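# Triren and Lullden: questions from small shareholders

Kept by Octavian Pîrvu. I hold 500 shares in Lullden, bought long before any of this, and I answer what I can. Last changed in May.
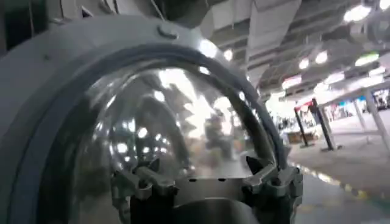

## What is being sold?

Triren wants a controlling stake in Lullden, the regional pay-TV and streaming company. It would buy the shares now held by Bremum, the investment firm. Small holders are not part of that sale. We get a separate offer later, on terms we haven't seen.

## Will the later offer match Bremum's price?

The press release says it will be "fair and consistent." I'd like a number. Bremum's price includes a payment tied to subscriber growth, and I can't find a word on whether the rest of us get the same payment or a flat sum instead. I wrote to investor relations twice and got the press release back both times.

## Is the subscriber figure real?

Depends what you call a subscriber. Lullden's presentation counts anyone with an open account, and that takes in free trials and people who get the service bundled with their phone plan. Page 312 of the offer document has a footnote saying bundled accounts are counted "whether or not activated." So a customer who has never opened the app is in there.

## Who checked the numbers?

Ackroyd wrote the fairness opinion. Read the first two pages before you lean on it. Ackroyd says it relied on information from management and did not verify it independently. That's standard wording, I know. It still means the growth forecast is management's own.

## Will there be layoffs or channel closures?

Triren says it has "no current plans." Take that for what it says, and look hard at the word "current." The same document promises savings from combining the two technical operations, and I don't see how you combine them and keep both.

## Will my subscription cost more?

No one has said so. No one has promised otherwise, either. The price commitment covers existing annual plans until they renew, and monthly customers aren't mentioned at all.

## Can small shareholders stop it?

Probably not. Bremum can sell its own stake without asking us. What we do get is a vote on changing the company bylaws, and Triren needs that vote to pass if it wants to take Lullden off the exchange.

## How many people are in the shareholder group?

1,813 on the mailing list. That isn't the same as 1,813 votes, so please stop quoting it that way. Iulian Căpraru keeps the list and can add or remove you.

## Should I sell now?

I won't answer that, and I'd be wary of anyone on the message boards who does. I haven't sold - I also haven't bought any more.

## Where do I send a proxy form?

To your broker, not to us. Ask for written confirmation that it was received. Forms sent to Iulian get mailed back.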